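Nostholm picking cell – setup and upkeep

Photos of the KUKA cell at Nostholm, with notes for the next shift. The bin is clamped on both sides and split by a divider. Check clamp tension every 110 cycles.

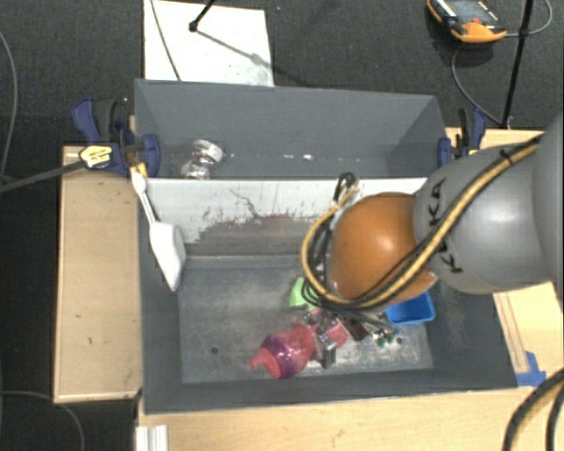 Gripper down in the front compartment, cable bundle along the top of the arm.

Cable ties get replaced every 2000 hours, or sooner if the yellow jacket shows wear. Leave enough slack at the wrist for a full turn. The divider coating is worn – Flallura will quote for a new panel. Maximum payload for this bin is 3 kg.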